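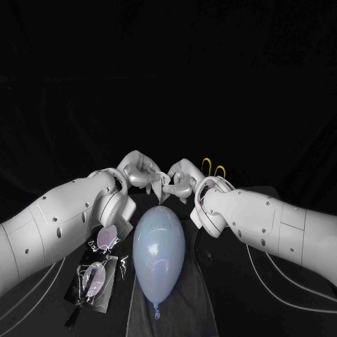 **Balloon sculpture / papier-mâché bowls: what do you put between the balloon and the paste?**

**windeck_wren**
Making papier-mâché bowls for a craft table in September. I need 15 of them and have so far produced 2, one of which is shaped like a hat that lost an argument. I'm using pale blue party balloons, the egg-shaped kind, knot at the narrow end. My trouble is getting the paper off the balloon afterward. Some people say cling film, some say cooking oil, and my sister says buy bowls.

**Gouveia_glue**
Oil. Thin coat, wipe it with a paper towel, start pasting. Your sister has a point though.

**pulpfriction**
Please don't oil it. The first layer slides around like a toddler in socks. Plain wet tissue goes on first, no glue, and then you paste over that. The tissue stays with the bowl and the balloon comes out when you snip it near the knot.

**Gouveia_glue**
I've oiled every balloon I ever covered and I have a shelf of bowls.

**pulpfriction**
I've seen the shelf. You posted it. They all lean.

**Maricel Sison**
Both work if the balloon isn't blown up too tight. Mine are always a bit soft so they don't pop when the paste shrinks. How big are yours, Wren? And did you get them loose or in packets?

**windeck_wren**
Packets. Nice shiny ones that take scissors to open, or teeth, and I've been told to stop using teeth. Size is whatever I can manage before I see stars.

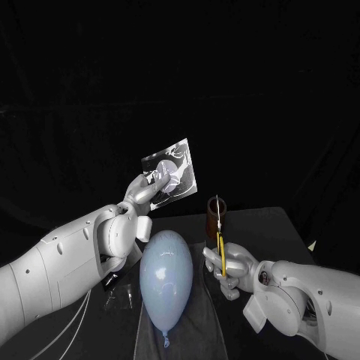 *Big blue one on the table, pale lavender in the packet, yellow scissors.*

**dusenier_dad**
Is the lavender going to get covered in newspaper too? Seems like a waste of a good lavender.

**windeck_wren**
It does feel like painting a basement floor. But I bought what they had.

**Kondeo**
Balloon color matters more than you'd think. Dark ones can rub off on wet paper. I did a batch over red and had pink bowls, which my mother-in-law praised at length. Pale blue and lavender should be fine.

**pulpfriction**
That has never happened to me with any color. Were you by any chance oiling them?

**Kondeo**
I was not. I was using the cheap ones.

**Maricel Sison**
Can we get back to the knot? Stand the balloon in a mug, knot down, and paste the wide end. The wide end is your bowl. If you do it knot up you get a pointy bottom and it'll never sit flat.

**windeck_wren**
That explains the hat.

**Gouveia_glue**
A pointy bottom is where the oil really helps

**pulpfriction**
How

**dusenier_dad**
For what it's worth, I tried cling film once. Every wrinkle came through on the inside. The kids said it looked like a brain. They were very happy with it and I've had to keep it for years.

**windeck_wren**
OK. Plan is the tissue layer, mug, knot down, less puff. I have 40 minutes tonight before somebody needs the table for dinner. If it goes wrong I'll try oil on the next one and report back to Gouveia in private.

**Gouveia_glue**
Report in public please. I've waited a long time for this.

**Maricel Sison**
Four layers at least, and let it dry overnight before you cut anything. Two layers gives you a bowl that can hold one grape.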